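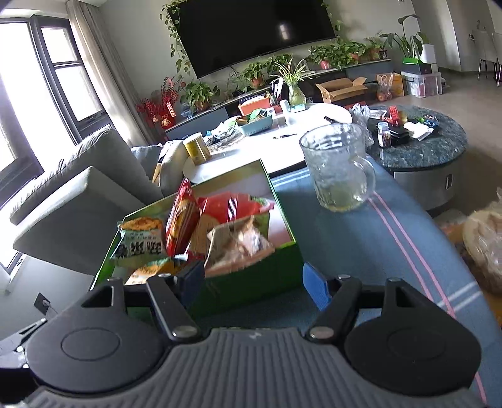
3.2 Gifts of food between neighbours

Gifts of food came up in nearly every interview we did in Darnden, though we hadn't set out to ask about them. Our questions were about fences, parking and noise, and people would answer those politely enough and then wander off, quite happily, into who had brought them what. We coded 1,009 separate mentions of giving or receiving across the two towns, and food made up the largest share by a good margin.

Figure 2. A box of packaged snacks on a table runner, with a glass mug to its right.

Packaged food behaved a little differently from home cooking. A baked dish arrives on somebody's plate, and the plate has to go home again — usually with something on it, as Medeiros found in her earlier work in Eltunness. A box of bought snacks carries no such duty. Several people told us that this was just what they liked about it, especially when they were new to the street and didn't yet know how much friendship they were signing up for. One woman in her seventies told us she kept a cupboard of such things all through February, "so I'm never caught out at the door."

Of the 31 households that took part in the diary stage, 20 recorded at least one packaged gift during the study period. Most were opened and shared on the spot over a hot drink, and the visit tended to run longer than either side had planned. We return to the length of visits in Section 4, where the Eltunness diaries show rather shorter stays and a good deal more chatting over the front gate.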